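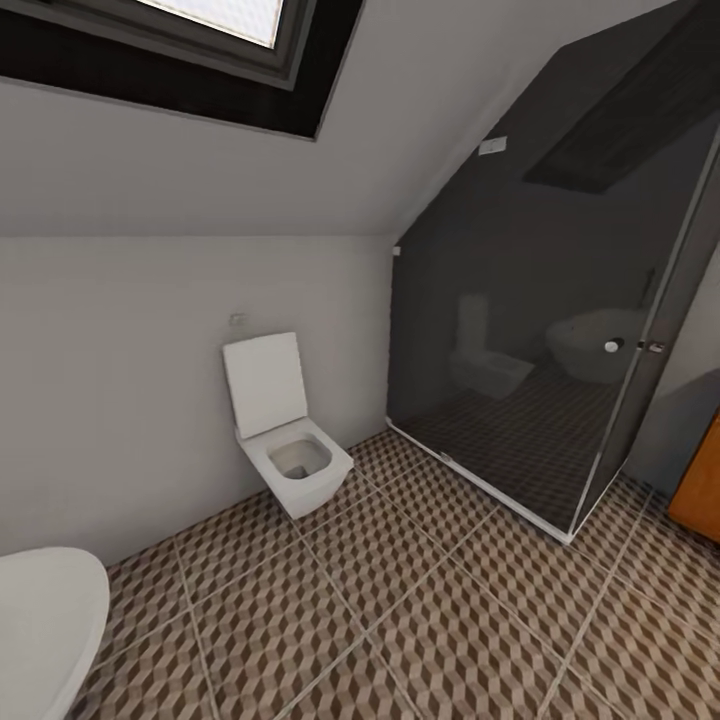 Speaker notes: cleaning robots and the washroom round
Hemmin site meeting, Friday, July 2, 2021

Slide 1. Opening
Say who the talk is for: supervisors and room attendants at the Drallamcombe guest houses. Ask for questions at the end of each part. Mention that the handout has the rota tables.

Slide 2. The room type
Attic bathrooms are the hard case. Go through what matters to a machine: sloped ceiling, wall-hung toilet with clear floor under it, dark glass shower, white tray edge, patterned tiles. The glass gives back a second toilet and a second floor. A depth sensor can take a reflection for open space. The cube pattern on the tiles looks like steps to a person, and a vision system trained on plain floors may slow down or stop on it.
The layout on screen is a rendered model. We use it to plan routes before a machine enters the building.

Slide 3. What the machine does
The Jellport unit does floors and the outside of the toilet bowl. It does not do glass, taps, skylights or the hinge side of a shower door. Pause here. People tend to assume the whole room is covered.

Slide 4. Trial results
Trial began in March. 80 rooms, one unit per floor.
Floor pass completed without help in almost 80 per cent of visits.
Most stops were at shower trays and smoked glass. Matt strips at ankle height cut the stops. They have to be wiped by hand.

Slide 5. What changes for attendants
Less bending and less mopping. More checking, more glass, more lifting the unit over thresholds. The unit needs two hands and a straight back; refer to the lifting sheet.
Time per room fell by three minutes on paper. Clearing stops took back part of that. Do not quote the first figure without the second.
Attendants now work from the Grorora tablet list, which reorders rooms during the shift. Several said they could no longer plan their own breaks. The order is now fixed for the first 20 rooms.

Slide 6. Pay and grading
Fault clearing is not in the current job description. State this plainly. Hemmin has agreed to review the grade after seven weeks of logged hours. Logs stay with the team and are not used for individual targets.

Slide 7. Open points
Who signs off a room when the machine has done the floor. Toilet lids: up or down before the pass. Where to charge units on floors with no linen cupboard.
Leave ten minutes. Collect written questions at the door.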